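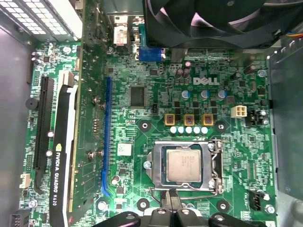

4.2 What delegates mean by "dual use"

I came to the Clestham transcripts expecting to read about missiles, and I ended up reading a lot about office computers. The talks ran over 13 sessions, and the part I care about here is the stretch where the two sides tried to agree on which goods could cross the Kermani border without a license. The phrase "dual use" comes up early and then just keeps coming up, and for a long time I couldn't tell what anyone meant by it. Take an ordinary desktop board with DELL printed on it in white and a processor sitting in the socket, lever out of its latch. Is that one good or two? The Estow delegation said one, a finished consumer product. The other side said the processor was the thing that mattered and the board around it could go wherever it liked. They argued over this for most of a session (I have read it three times and I still get lost in the middle), and the minutes record only that "views were exchanged."

I coded every statement that used the phrase and got 45 of them. Of those, 32 are what I call complaint statements, meaning the speaker brings up dual use to accuse the other side of bad faith and then moves on to something else. That leaves 13 where somebody is really trying to draw a line! I had hoped for more, I admit.
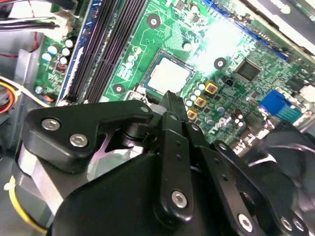 The line-drawing statements bunch up late, nearly all of them after the March recess, and they sound different too. The accusations drop out, the sentences get shorter, and people start asking each other things. My guess is that the recess let the trade officials in the room, and the foreign ministry people were happy enough to let them talk. I can't prove it from the transcripts, which give only the name of the delegation. The Trurnuner annex, drafted in the same weeks, has the same plain style, so I lean that way.

One coding problem I should own up to. When a speaker says "components," I can't always tell whether loose parts are meant or parts already inside a machine. I used the narrow reading, loose parts only (see Figure 1). With the wide reading, 3 of the complaint statements would switch sides, and the late bunching gets a bit stronger. 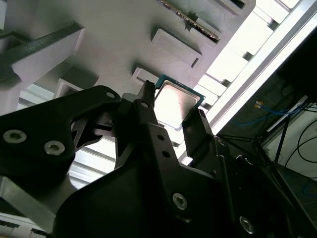
Figure 1. A component under the narrow reading: a processor outside the machine, held between two gripper fingers.

I go back to those three in the next section, where the order of speakers matters more.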